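Subject: Re: [erkeck-dev] segment boundaries drifting on cloth episodes
From: Abdelghani El Ouafi
Date: 2025-11-27

Hi all,

Thanks for writing this up so carefully, and sorry it's taken me a few days to get back to you.

> We ran Shawky over the laundry episodes with the default config and the
> boundary between "grasp" and "stretch" comes out late nearly every time.
> On rigid objects it's fine. Is this the gripper width signal, or are we
> holding it wrong? We're on the November build of Estik, if that matters.

You're not holding it wrong! Shawky decides a grasp has finished when the gripper width stops changing, and with a mug or a box that works a treat. Cloth keeps squashing for a while after the jaws have closed, so the width creeps along and the segmenter sits there waiting for it to settle. By the time it's happy, the arms are well on their way apart and you've lost the start of the stretch.

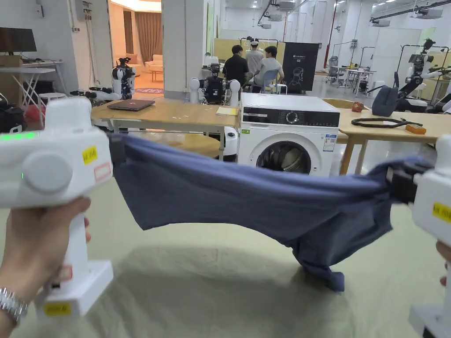
What I'd try first is setting settle_source to "relative_pose" in the segment block of your config. It looks at the distance between the two grippers and marks the boundary when that begins to grow, whatever the widths are up to. I went through 7 of our own garment episodes with it last night (with far too much tea) and four that used to be late now land where I'd have put them by hand. Two were good already. The last one is still a mess, but one side drops out of tracking partway through it, so I wouldn't blame the segmenter for that.

One catch, and I'm a bit embarrassed about it: relative_pose needs both streams on the same clock, and the Estik importer only does that if you pass --align. Without the flag it carries on quite cheerfully and gives you rubbish. I'd like to make it a hard error, unless somebody at Grikirum is relying on the present behaviour? Please shout if so.

As for sags and loose ends fooling the cloth mask, that's a separate headache and I'd rather keep it in its own thread. I have 3 half-finished patches for it and no favourite yet.

If you can send me one of your bad episodes with the config you used, I'll happily add it to the regression set.

Cheers,
Abdelghani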